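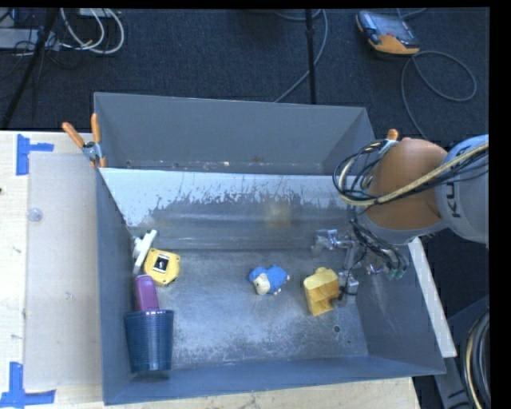
Randa Masriに言わせると、見学の日にいちばん大事なのは成功率よりも「止まったときに何秒で説明を始められるか」だそうで、昨日の夜にチャットでそう書いてきた。つかみ損ねても黙らなければお客さんは帰らない、黙ると三秒で目がスマホに行く、とのこと。うーん、耳が痛い。前回の私は完全に黙ってたもんなあ。

2025年5月31日 公開日メモ

というわけで今日はオープンデー本番。忘れないうちに書いておく(あとで清書する、と毎回書いてるけどしたことがない)。

朝はFadiと一緒に立ち上げ。把持計画のDisterは昨日のビルドのまま。Fadiが新しいほうを入れたそうな顔をしてたけど、当日の朝に差し替えるのは去年の9月に痛い目を見たので却下! ビンは前後に2つ並べて、角をオレンジのクランプで留めるいつものやり方。青いテープの印もそのまま使った。テープは貼り直すと必ずどこかずれて、そのたびに座標合わせからやり直しになるので、剥がさないでください。ほんとに。

中に入れる物は、青い羊、黄色いブロック、紺のコップ、紫のやつ、黄色いメジャーっぽいケース、白いプラスチックの部品。羊は小さいお客さんに受けるので必須。ブロックはくぼみがあるので指の入り方を説明するのにちょうどいい。左の壁ぎわに固まると難しくなるんだけど、今日は最初から寄せぎみの配置も見せることにした。散らばった簡単な配置だけだと「で、これの何が難しいんですか」と聞かれて終わるので。

見学は4組。1組目はPrustellの人たちで、質問がいきなり細かかった。壁ぎわの物に近づくとき手首をどっちに逃がすのか、とか、ケーブルの取り回しは毎回点検してるのか、とか。後者は正直あいまいに答えてしまった。始業時に目で見てます、とは言ったけど、記録には残していない。宿題。

2組目は学校の先生と生徒さん。羊、大人気。「羊をつかんで!」コールが起きて、Fadiが調子に乗って羊ばかり指定していたら、7回目で落とした。ここでRandaの教えを思い出して、すぐに「今のは指が当たる前に羊が転がったんです、丸いものは苦手で」としゃべり始めたら、みんなちゃんと聞いてくれた。むしろ落としたあとのほうが質問が多かったくらい。Randa、ありがとう。悔しいけど合ってた。

3組目のときにトラブル。操作画面をFutel経由で会場のモニターに出していたら、急に404が出て真っ白。アーム自体は何ともなくて、表示のほうだけ。Marwanが飛んできて見てくれて、原因は昼休みに誰かがページの置き場所を整理したから、だった。誰かというか、私でした。すみません。直るまでの間は口で実況してしのいだ。「いま白い部品に行くか、コップに行くか迷ってます」みたいなやつ。意外と好評だったので、モニターがあっても実況はやったほうがいいかも。

4組目はAfaf Awadが案内役を代わってくれて、私は後ろから見ていた。これが勉強になった。Afafは動かす前に「どれから取ると思いますか」とお客さんに聞くんだよね。予想させてから動かすと、当たっても外れても声が出る。私は先に仕組みを全部しゃべってから動かすので、動くころにはみんな疲れている。次からはAfaf方式でいく。

もらった質問で、答えに詰まったもの。
紫のやつみたいに立ってる物と寝てる物で、つかむ難しさはどう違うのか。
コップは縁をつかむのか胴をつかむのか、誰が決めているのか。
ビンの壁の塗装が剥げているのは認識に影響しないのか。
最後のは鋭い。影響はたぶんある、でも測ったことがない。塗り直す前に一度データを取っておきたい。Fadi、来週相談させて。

片付けはRasha Karamも手伝ってくれて早く終わった。ペンダントはカーペットに置きっぱなしにしがちなので、掛ける場所を作ること。これもずっと言ってる気がする。

次回までにやること
始業点検にケーブルの欄を足す(私)
Futelの表示ページは公開日の前の日から触らない(主に私)
壁ぎわ配置の記録をAzarの共有フォルダに入れる(Fadi)
実況の台本、2分版を作る。Afafに見てもらう

あと、羊の予備がほしい。同じのがまだ売ってるかどうか、Marwanに聞いてみる。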